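Wunthorpe Writing Partners: second progress report to the Kikholm Fund

Where we are
We are past the halfway point of the grant, and I'm so glad to be writing this one! When we applied, the plan was to help ninth and tenth graders at the Wunthorpe schools read a whole novel and write a real essay on it, with a draft, a reader and a second draft. As of June, 169 students have finished at least one full essay cycle. A good number have gone back for another, which we didn't plan for and had to find extra readers to cover.

Reading
The Fund's money bought 300 paperbacks, and students keep the copy they choose. Teachers tell us this has mattered more than they expected. Kids write in the margins (some of them write a lot in the margins), and those notes turn up in their first drafts as arguments they want to have with the author. We offered 8 titles this term. The two shortest were not the most popular, to our surprise, and the ghost story ran out in the first week, so we have reordered it. 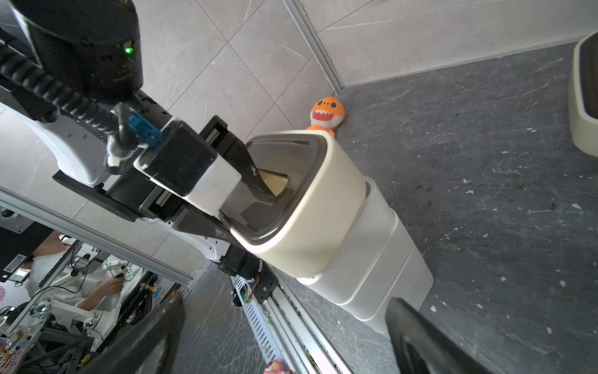

Drafting was slower. Most students came to us used to the five-paragraph essay and wanted to know which sentence was the thesis and where it had to go. We spent longer on this than the timeline allowed, three sessions instead of one, and I would do it again. The second drafts are longer, messier and far more interesting to read. One group wrote on whether a narrator can be forgiven for lying, and the discussion ran past the bell.

Feedback
Every draft gets a written response within a week. We held to that for all but the last batch before spring break, when responses took nine days. The Imutov site has now moved its sessions to Sunday afternoon, and attendance there is much steadier. Zaki is still our smallest group, and we are talking with the school about a bus. 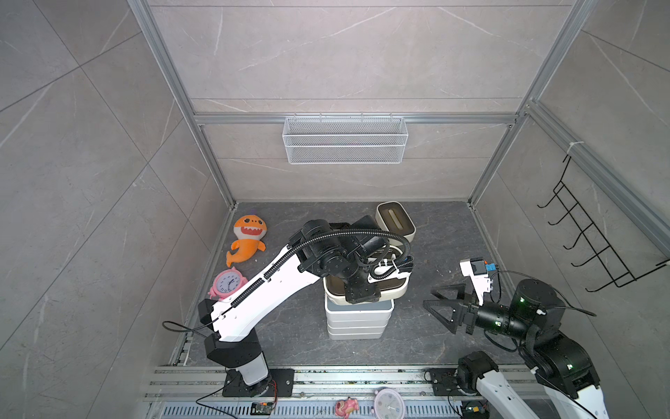
Robot arm and stacked white trays on a dark marbled surface.

Budget
Spending is on track. Books and printing are nearly used up, as expected. We have $3,000 left in the line for reader stipends and would like to move part of it to transportation for Zaki. A short request is attached, and we'd be grateful for an answer before the fall schedule is set.

Next steps
- Reorder the two titles that ran low
- Train new readers for the fall
- Collect student essays for the printed anthology
- Add a session on revising introductions, which students at all three sites asked for

The anthology is the part I'm most excited about. Students are choosing the order of the essays themselves, and the argument over who goes first is still going on.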